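Guides > Sewing room > Zesgate machine > Section 3: Winding and threading

Okay, this is the part that made me want to throw my Zesgate out the window, so go slow!

1. Switch the machine off. I mean it, the needle can drop if your foot finds the pedal.

2. Put the thread on the spool pin and run it once around the little tension disk. Push the bobbin to the right until it clicks.

3. Hold the thread tail, switch back on and wind. Stop when it's nearly full (mine takes about 7 seconds at top speed, yours may be pokier).

Note: I use Ritico bobbins. The Bianchini ones are prettier but they rattle in my case.

4. Raise the presser foot before you thread the top. Skip this and you get a bird's nest under the fabric, and you'll blame the tension dial like I did for a whole Saturday.
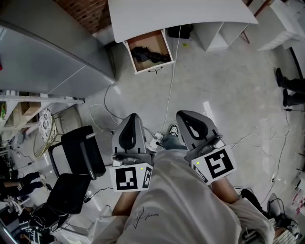 5. Thread the needle front to back and pull out a good long tail.

CAUTION: Keep your fingers clear when you turn the handwheel, and always turn it toward you.

6. Sew a test line on scrap cotton. If it loops, go back to step 4.

12 comments | 31 shares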